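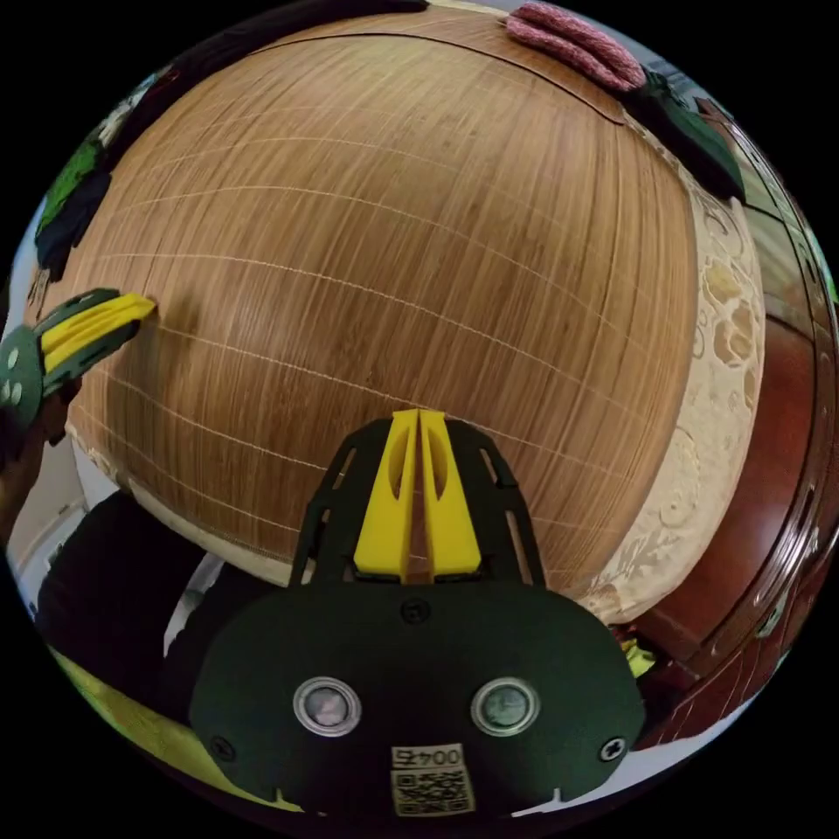 Hi Snežana,

You asked for news before the month was out, so it's Thu 15 February and I've got a mug of tea and a pile of receipts next to me. Short version: the Ludness build is further along than I promised in the fall, the money is holding, and I have one thing to ask you at the end.

Both hand grippers are built and working. Dark green bodies, yellow fingers, same as the drawings Liam sent you, and I'm really happy with how they feel in the hand! The first fingers I printed in September were too stiff and I wasn't getting any give at the tips, so we opened up the oval cut-out in each one and now they bend nicely. It took 4 versions to get there (the other three are in a jar on Liam's shelf, he won't let me throw them out).

I've moved most of the practice out of the Viriscombe workshop and into my house, furniture, lace covers and all. The workshop bench is flat and gray and everything on it behaves. At home I've got woven surfaces, fabric, knitted stuff, things with a curve to them, and that's where I find out what's wrong with the fingers. Curved and woven together is the hard one. The tips want to skate along the strips, so Liam Wragg is cutting me some thin rubber pads to try. Soft cloth is much easier than I expected, by the way.

On money: I've spent $2761 so far, most of it on filament, screws and the camera parts. The one surprise was shipping on the Frei order, which came in two boxes and got charged twice. I've written to them and I'm waiting to hear back.

Things that are behind: the write-up for the Proneck open evening (started, messy) and the left-hand grip, which pinches my thumb after a while. I have a fatter handle drawn up and it should be printed next week if the shop printer is free.

So, my question. Could the last payment come 2 weeks early? I'd like to buy the next lot of filament while the shop still has that green, and I'd hate to end up with a mismatched pair. If it's a pain on your side, just say so and I'll wait.

Come by any time, the kettle's usually on.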